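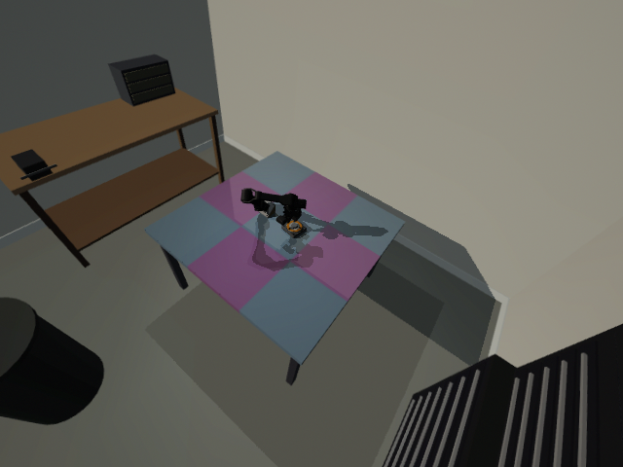 The Urnenbridge assembly will vote on 15th February on a rule that lets a speaker be removed by simple majority. The present rule, in force for eight years, requires two-thirds. Manee Jitpraphai, member for Clemum, drafted the change after three removal motions failed in one session. Under her text, a motion needs two sponsors and a notice period of up to eight days. The members for Arker have asked for a recorded vote.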